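Give the small shop its counter back

When I moved to Osavora, my English was good enough for reading and too slow for speaking. I learned the rest at the counter of a hardware shop. The owner, Mavis Schumacher, waited while I looked for the word "washer", and then she corrected me only once.

Last March this shop put two screens where the counter was. You choose the part, you pay, and a drawer opens. I understand why. The rent went up to 1,930 a month, and a person behind a counter must be paid also in the empty hours.

But I think we calculate this badly. A screen can sell me the screw that I ask for. It doesn't ask what I want to hang, and on which wall. In my first year I would have bought the wrong thing more than 90 times if there had been no one to ask me this.

My neighbour Bernadette Calloway does not agree. She is 51, she works late, and she says that a friendly talk is a luxury for people who have free afternoons. It is a fair point and I have no full answer to it. Still, the shop could keep the screens for the evening and a person for the morning.

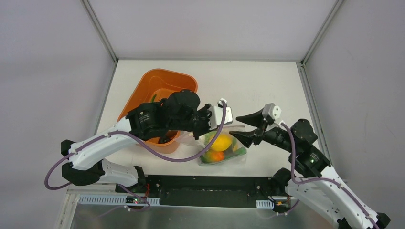

An orange bin on a white work table.

The town council gives money for new shop fronts. It could give a part of it for wages, even for 2 hours a day. I would start with the hardware shop, and after it the post office, where I still don't know which button is for parcels.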